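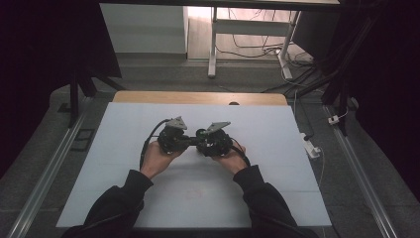 Vandley table board in pale blue, laid over a light wooden tabletop.

I'll admit I have a soft spot for the Vandley. It's a plain, pale board that goes on top of the table you already own, and I've been selling it at Iludmont long enough to have pretty firm opinions on it. You get a big, quiet, light-colored surface to work on and your nice wood stays underneath (mine is an old Toivonen table, and I'd like to keep it nice!).

It comes as panels, 600 mm by 200 mm each, and you butt them up against each other until you've covered as much of the table as you want. Push them together snugly and the seams go pretty faint. I like to leave a strip of wood showing at the far side so I have somewhere to park a coffee cup.

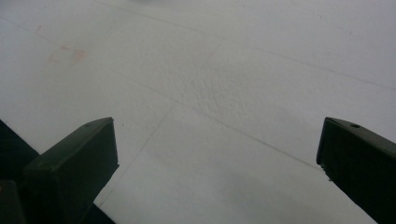
Maret Lindqvist
Shop Manager, Iludmont

Color first, because I get asked all the time. We call it Pale Blue, but up close it can read as a slightly bluish gray white, and soft light brings that out even more. If you're hoping for a real sky blue, this isn't the one, sorry! The finish is matte, so a desk lamp won't bounce back in your face while you're sorting small parts or cutting out a pattern.

Cleaning is a damp cloth and a drop of dish soap. Red is the troublemaker. Pencil comes off fine, but red marker can leave a faint tint behind, so wipe it while it's fresh or flip that panel over (both sides are the same).

The details:
Panel size: 600 x 200 mm
Color: Pale Blue, matte
Pack weight: 2000 g
Guarantee: 2 years
Ships from: our Lelturholm warehouse

Measure your table before you order, please, and lay everything out dry before you settle on a layout. Extra panels are sold one at a time, and the ones from the February batch match the older ones nicely.

Page updated 8/6/19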